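Laundry, again

I said back in May that I would stop writing about laundry robots until one of them could do a full basket in my house. I've gone back on that already, mainly from reading the comments on the last post. Rehema Mfaume asked a fair question: if a dishwasher has been in kitchens for decades, why is a T-shirt still too hard?

My answer is that a dishwasher has racks. You do the hard part, which is picking up each plate and turning it the right way, and the machine sprays water at it. Clothes washers work the same way. The chore that's left over is the handling, and handling cloth is about as bad as it gets for a machine. A plate is the same shape wherever you put it down. A shirt has a new shape every time you touch it.

People tend to think the fold is the problem. I think it's the grab. You have to get hold of one layer or two layers on purpose, and from the outside they look alike.
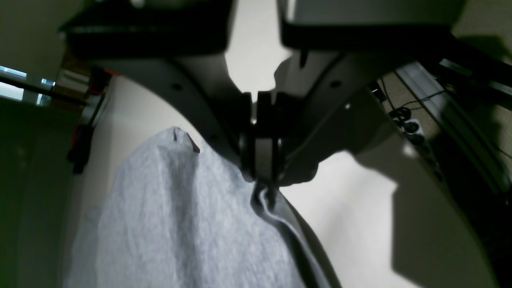 Two fingers and a pinch of gray knit.

When I fold at home I don't look much. I rub the cloth between my thumb and finger and I know if I've caught the back of the shirt as well as the front. Most grippers have nothing like that. They close, and the software has to work out from camera views what they closed on. Lachlan Ashby, who used to do linens for a hotel in Latmont, told me the fastest people in his laundry hardly watched their hands at all. He also said new hires took 3 weeks to get any speed, so maybe we should be a little patient.

The second problem is that two hands have to agree. If one pulls a bit more than the other, the shirt skews and the sleeve ends up underneath. You and I fix that with a shake. I have yet to meet a machine with a good shake. 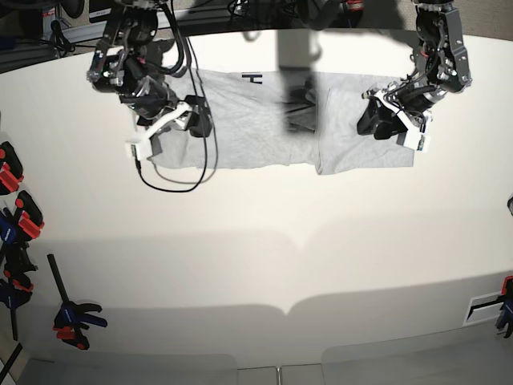 A light gray T-shirt on the table with both arms down on it.

I keep a rough log of my own folding, which my sister thinks is sad. Over the winter I did 209 pieces, and a T-shirt takes me under ten seconds if I'm not talking to anybody. If a machine took some 20 times as long, I would still buy one, provided it ran while I was at work and didn't need me to lay each shirt out flat first. That last part matters more to me than speed. If I have to take the shirt out of the basket, find the collar and spread it on a table, I've done most of the job.

Pants are their own subject. The legs are long and the waistband is thicker than the rest, so the pile wants to lean. Sweatpants are worse than jeans because they're soft and anything with a cuff bunches up.
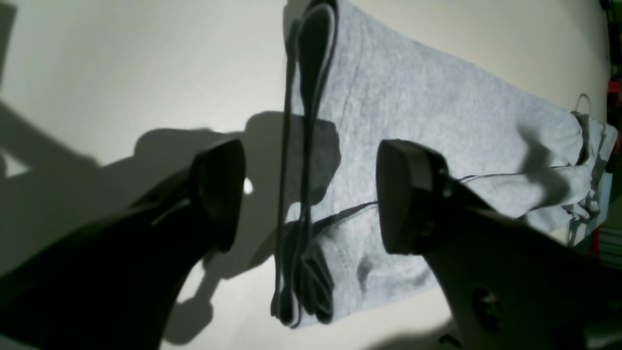

Agnese Dzene wrote to say I'm too hard on all this and that towels are close to solved. She may be right about towels. They're rectangles. But my basket is maybe one quarter towels, and the rest is kids' stuff, half of it inside out.

So where I've landed for now: sorting by color, yes, I'd trust a machine with it. Towels, probably soon. Shirts, if somebody starts them off. Socks, no. I'll do a separate post on vacuuming, where things look a lot better, once I've finished moving the furniture back.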